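Buying two arms on a small firm's budget

14/06/2025

Spent a morning with the woman who runs equipment planning at Vamano, a small firm that sorts and regrades returned electrical bits – plugs, chargers, adapters, the stuff that comes back in a jiffy bag with no note. She has a spreadsheet with 54 lines on it. Eleven are robots or parts of robots. The rest, she says, is "everything you forget".

She asked not to be named, mostly on account of the suppliers.

First question was the obvious one. Why two arms? "Because one arm spends half its life putting things down to pick them up again. We priced one, we priced two. Two wasn't double. The table's the same table, the computer's the same computer."

They had quotes from Brenduvard and from Lavlow. Brenduvard was cheaper on paper. Lavlow included the grippers and a set of spare fingers, and that swung it, along with a delivery date in April that they more or less kept to. She won't give the totals. She will say the gap was smaller than the bill for cabling and brackets, which she hadn't put in the first draft at all.

"Cables. Write that down. I had a single line for cables. It's now six lines."

And the table? Home made, near enough. Pale wood top, black rails, bolted by somebody in the workshop over a couple of afternoons. A proper bench from Kazmi was on the list and got struck off in the second round. She'd do the same again. Wood you can drill, wood you can replace.

What she wouldn't do again is buy the software licence up front. They paid for a full year and the arms weren't moving for the first 11 weeks of it. "I'd ask for the clock to start at commissioning. They said yes to the next customer who asked, I found out. So ask."

On spares she is strict. Fingers, one spare cable of each sort, fuses. She holds back 20 per cent of the project for things that break or turn out wrong, and she does not tell the engineers how much is left in it. Half of it went in the first quarter. No regrets about that – "it's what its for".

Test items came free. Returns stock, whatever was in the bins: small blocks, plugs, a charger. She had a quote for a set of 300 standard test pieces and laughed at it. A shallow plastic tray and an orange basket do for the handling. Both on the spreadsheet, mind you. Lines 40 and 41.

Floor space is the cost people miss, she reckons. Tape went down long before anything was ordered, and they walked the lines for a week with a trolley. The first layout was too tight at the back. Moving tape is cheap. Moving a rig is a day lost and a bad mood.

We ended up at the rig itself, her with the printout, me trying to keep my feet off teh tape.
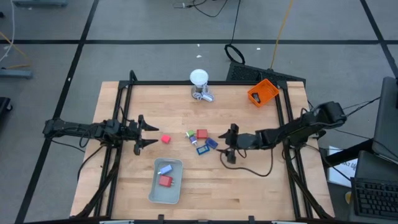
What she'd ask a supplier first

When does the licence start. What's in the box and what isn't. Who pays the carriage on a faulty arm. How long for spare fingers, in writing.

"And get the second quote even if you love the first one."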